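Zostent says shared kitchenware will save renters money. Will it?

5 April 2023

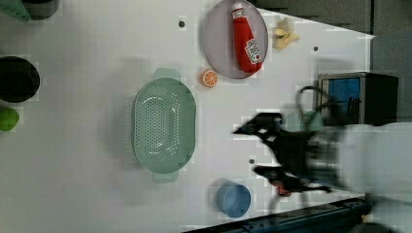 Zostent, the kitchen-lending outfit on Robichaud Street, wants tenants to stop buying colanders and plates and borrow them. Membership costs $93 a year and covers 2 items at a time.

Founder Océane Bouchard says 1,487 people have signed up for updates. She would not say how many have paid.

The math is hard to love. A plain colander is cheap, lasts for years and is wanted at dinnertime, when the Zostent counter is closed. Late returns cost $3 a day.

"I'd be walking six blocks to drain pasta," said Colton Lévesque, a tenant who let his trial lapse.

Bouchard says longer hours are coming in June. She made the same promise last fall. A second counter, also announced then, has yet to get a lease.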